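**Driver shaft length and spin, Moya 2**

**wedgehop** wrote:

I've cut the stock shaft on my Moya 2 driver down and the strike pattern is tighter, but spin has gone up. Launch monitor at the Akville range gave 2,731 rpm average. Before the cut it was under that. Swing weight is now too light, so I have hot melt in the heel. 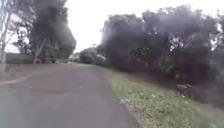

**narno_fade:** Hot melt in the heel moves the centre of gravity towards the shaft. That brings draw bias and does little for spin. Put the weight low and forward if you want the number down.

**tee_peg_77:** Disagree that the weight is the cause. Tipping changes stiffness, butt trimming barely does. Which end did you cut?

**wedgehop:** Butt end. Loft sleeve is at standard.

**tee_peg_77:** Then check strike height before touching the head. Low on the face adds spin whatever the shaft length. Foot spray, 2 sessions, same ball.

**narno_fade:** Same ball matters. Range balls at Akville are old and I don't trust any spin figure off them.

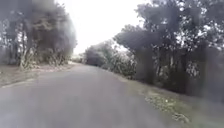
### Update, Mon 14 November

**wedgehop:** Used my own Wirnau balls. Strikes were low, as suggested. Teed it higher and spin dropped by 300. Leaving the hot melt in for now.

**narno_fade:** I'd still take it out.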